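Dondeck tables go back on the menu

The Dondeck café has put back its 15 wooden tables, 36 days after swapping them for glass ones that regulars called "a bit dentist".

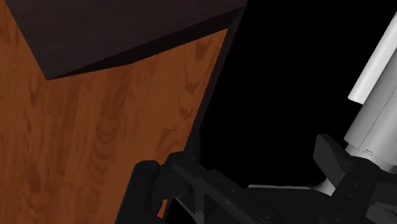
Wood grain, with plenty of knots and swirls.

Owner Przemysław Borkowska had hoped the glass would brighten the room. It did – mostly by showing everyone's knees. A petition on the counter drew 78 signatures, several from the same man.

The glass tables are for sale at £26 each. The café is open as usual through December, and the petition pen is still missing.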